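Notes from the back bench: getting to know a hand-held gripper

Tuesday, January 23, 2018

Hello again, and happy new year to everybody I haven't written to yet! I promised in the November newsletter that I'd stop going on about conveyor belts, so this time you're getting something much smaller. It weighs less than my handbag and I've spent more time with it over the past fortnight than I have with my own family.

Those of you who follow the Stinus project will know we've been teaching the folding arm by showing it how a person does the job. You hold a gripper in your hand, the same sort of gripper that sits on the end of the arm, and you pick up jumpers and towels with it in an ordinary home while the camera on top records the lot. We own two of these hand-held units. I look after both, I've named them Drakum and Strachan (after the two streets our workshop sits between, nothing grander than that), and Drakum has been a proper little madam since before Christmas.

The trouble started with the grip going soft. Shahnaz Amarasinghe brought it back from a morning of laundry recordings and said the left finger felt "like a loose tooth". She was dead right. You could wiggle it with a thumbnail. I tightened the obvious screw, felt very pleased with myself, and had it back on the bench by the Thursday with exactly the same wobble.

So it got the full strip-down, and as several of you have written in asking how we look after ours, I thought I'd go through what I did. It's a mix of things I'd do again and one thing I certainly won't.

First job: clean before you measure

I'm a terror for wanting to get the spanners out straight away. Don't! Fabric sheds, and plush and fleece shed worst of all, and the fluff works its way down into the slides on either side of the fingers and packs itself in there like felt. I got a soft paintbrush into both rails, then a wooden cocktail stick for the corners, then a dry lint-free cloth. Out came a roll of grey fuzz you could have stuffed a mouse with. No oil yet. If you oil on top of fluff you get a sort of paste, and I have made that paste, and it took me a whole evening to get rid of it.

While you're in there, have a look at the pads on the inside of the fingers. Ours are soft rubber and they go shiny when they're tired. Strachan's were fine. Drakum's right pad had a flat spot worn into it, so I changed the pair. Always change the pair, even if one looks brand new.

Second job: the wobble

The finger itself is held by a pin, and the pin sits in a little plastic bush, and the bush was what had gone. It had worn oval. No amount of tightening the screw was ever going to help with that, which explains my wasted Thursday. I ordered a bag of replacements from Gimevitz (part number 639, for the two other people in the country who will need to know) and they turned up in a padded envelope big enough for a toaster.

Fitting is simple enough if you take your time. Push the pin out from the back, keep a hand underneath because it will drop, swap the bush, push the pin home until it clicks. I do the screw up finger tight and then give it a quarter turn. My mistake was going at it with the big driver, and I cracked the first new bush clean across. That one is in the bits tin now, keeping the others company.

Third job: the camera

This is the one people skip. The camera sits on the same body as the fingers, so any time you've had the fingers off you need to check that it's still looking where it should. I have a printed card with squares on it, taped to the wall behind the kettle, and I hold the gripper in a cradle facing it and compare against the last good picture. If the squares don't line up I loosen the mount, nudge it, nip it up, and look again. It took me six goes this time, with a cup of tea somewhere around the fourth.

Check the lens too. A thumbprint on a lens this wide is easy to miss on a little preview screen and very hard to miss later, when somebody has to sit through a whole morning of recordings with a smear in the corner.

Then put it to work on something real. A test card is all very well, but what I want to know is how the thing behaves with cloth in front of it, so I go for the awkward stuff: a deep, soft pile to snag on, and a garment with some ribbing lying on top of it. Green on a flowery plush blanket does me nicely. What I'm looking for is whether both sides of the gripper sit evenly in view, and whether there's enough light down by the cloth. The middle of ours is black, and against shaded fabric it's a devil to make out.

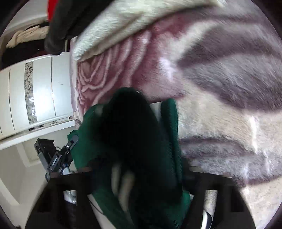
Fourth job: write it down

Yes, I know. I can hear the groans from here. But I keep a plain school exercise book for each gripper and it has saved me more than once. Date, what was done, which parts went in, how many recordings since the last clean. Drakum had got to 710 without anybody brushing out the rails, and I'm fairly sure that's half the reason the bush gave up when it did. Strachan has been done far more often and is still on its first set.

From now on both of them get a brush-out at the end of every recording day, and the pin and bush get a proper look every eight weeks. I've written that inside the lid of the carry case in marker pen, where Shahnaz can't pretend she didn't see it (sorry, Shahnaz, you know I think the world of you).

A few quick answers from the postbag

Can you wash the pads? You can wipe them with a damp cloth and a drop of washing-up liquid. Please don't soak them, and let them dry off the gripper.

Do we use grease on the rails? A dry spray, very little of it, and only after the brush. Anything sticky comes back off on somebody's towel.

Is it worth keeping a spare? If you can stretch to it, yes! We got through December on one gripper and it meant a lot of sitting about waiting for me to finish with the cocktail sticks.

Next time I'll be on to the arm itself and the business of its wrist cable, which has started rubbing on the cover. If you've had the same thing with yours and found a clip that stays put, do write and tell me. I've tried three sorts already and they're all in the tin with the bush.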